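Toilet roll storage

Toilet roll storage is the keeping of spare toilet rolls somewhere other than on the holder. It is practised in nearly every household that buys rolls in packs, and done with care in very few. The subject covers the open shelf, the cupboard, the basket, the upright pole and the top of the cistern, which is the most widely used of all and the least often recommended.

Background

A single roll needs no storage. The difficulty begins with the multipack, which is cheap per roll and the size of a small armchair. Once the wrapper is torn it no longer stands up, and the rolls inside must be put somewhere or be left to find their own level, usually behind the door.

The household guide issued by the homeware firm Fulen (last revised 03/02/2019) divides spare rolls into "the reserve" and "the ready". The reserve is kept in its wrapper, out of sight. The ready is the handful of loose rolls within reach of a seated adult. The guide spends 28 pages on this distinction, one of which is a fold-out.

Open shelves

The open shelf is the usual home for the ready. A small two-tier shelf set against the wall will do for most households and takes up little floor. Rolls may be stood on end, which is steady and shows the hollow core to the ceiling, or laid on their sides, which looks generous until the first one is removed and the rest reconsider their position.

A roll can be lifted by pinching the outside or by taking hold of it through the core. The second way leaves the outer sheets alone and is preferred for soft, fluffy rolls, which mark easily. It is also the neater way of setting a roll down close to its neighbours, as no fingers need room on either side.

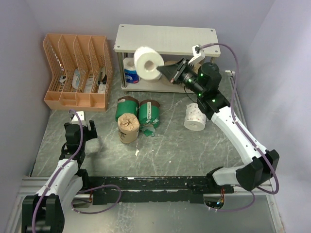
Shelf sizes

There is no agreed standard. The Ivport bathroom range, often cited in older articles on the subject, offered a shelf 264 mm deep, enough for two rolls of most makes one behind the other, and a narrower model of 183 mm, enough for one roll and a feeling of regret. Depth matters more than width. A shelf that is too deep will gather a back row that is never used, and rolls have been recovered from such rows in a shade of white no longer sold.

Height between tiers is a matter of taste. Low tiers keep the rolls from being piled up, while high ones invite a second layer and, in due course, a third. Mészáros shelving was sold with movable tiers for this reason, although owners tended to choose a height on the first afternoon and leave it there until they moved house.

Shared shelves

Few shelves hold rolls alone for long. Bags, packets and things in need of a home are drawn to any flat surface, and the upper tier goes first. Opinion is divided on whether this should be resisted. The Fulen guide is against it. The Illey catalogue, whose June number ran to 200 pages, took the softer view that a bag on the top shelf does no harm provided it can be lifted down without bringing the rolls along.

The common remedy is a second container for the small items. A plastic desk organiser serves well, despite its name: slanted slots take flat packets upright, so that each can be seen and pulled out singly, and a row of little compartments along the front will swallow whatever is left. Perforated sides let in some air and a certain amount of dust.
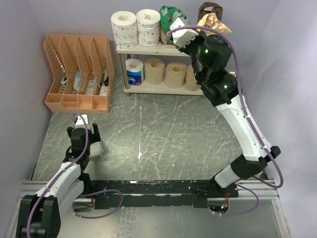 Whether the organiser should stand beside the shelf or on it is a further point of dispute. Beside is tidier and leaves both tiers free. On top saves floor space, but it puts the packets above eye level for shorter members of the household, who will then stand on something unsuitable. Most writers settle for beside, with a gap between the two wide enough for a cloth.

Restocking

The ready is topped up from the reserve, in theory when two rolls remain. In practice it is topped up when none do, by someone calling through a door. Older rolls should be brought to the front and new ones placed behind -- a rule borrowed from larders, and kept about as faithfully.

Damp is the chief enemy of the open shelf. Rolls take in moisture from a steamy room, swell a little and dry with a ripple along the edge. They remain usable. Shelves next to a bath are best given over to something else, and a roll that has been splashed should be used first or moved to the kitchen, where standards are different.

See also

Airing cupboard
Cistern (as furniture)
Kitchen roll
Over or under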